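Grelo: a corpus of 600 handwritten recipe cards
README, version 3 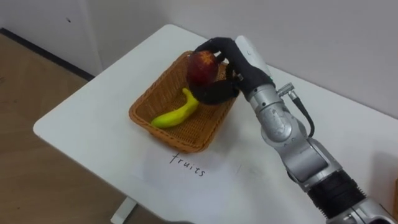 Wakside Local Records Group, Transcription Desk

Grelo is a set of 600 recipe cards, typed up line by line with the spelling left alone. If a card says "brocoli", so does the file. We have had letters about this. Please don't send more.

What you get

cards.csv has one row per card: card number, title, the full text, and a guess at the decade. The guess is Beril Eren's and is based on the handwriting, the paper and how much margarine is called for. Treat it as an informed opinion.

notes.csv holds whatever people wrote in the margins. Most of it is sums. There is also a long quarrel over suet, conducted in two different inks across several cards, which neither side appears to have won.

units.csv converts the measures where we could. "A teacup" is given one value throughout. "Enough" has been left blank.

Known problems

108 cards have no title. We used the first line instead, so you will find a pudding called "Butter the dish well".

Three cards are not recipes. One is a bus timetable, one is a knitting pattern for a bonnet, and one just says "ask Jean". They came in the same tins and they are staying.

Oven temperatures are a mess. "Hot", "quite hot" and "hot but mind it" all turn up, and we have not tried to rank them.

Card 212 was typed twice by two people who disagreed about a word. It is either "simmer" or "summer". Both versions are in.

How it was done

Each card was typed by one person and checked by another. Farzana Farooqui settled the disputes, mostly by holding the card up to a window. The Bugti script tidies line endings and does nothing else, despite what its menu suggests.

Using it

Free for any purpose, with credit to the desk. We haven't cooked most of these and can't vouch for them, least of all the jellied ones. Corrections go in the Isau tracker, with the card number, please.

Changes in version 3

Fractions now survive being opened in a spreadsheet. In version 2 a good many half-teaspoons became the first of February.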